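Testing a machine on bathroom tidying

Bathrooms remain hard for household machines. Hard floors shine, fittings vary and cables get in the way. At Plana we score one chore at a time, in the order set out in the May notes.

1. Fix the start position and clear a path to the toilet.
2. Run the lid task 37 times, then floor pick-up.
3. Stop any run after 184 seconds and log it as a fail.
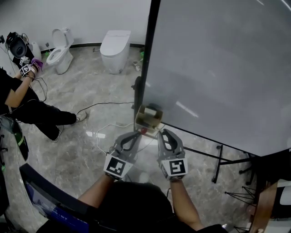
Count a pick-up only if the item ends in the box – a drop beside it scores nothing. Lid types should be scored separately, as a grip that suits one may slip on another. Allow 5 retries per session.

Our best score so far is 8 clean lid runs in a row. Scrubbing is not yet worth testing.

Updated Wed 11 June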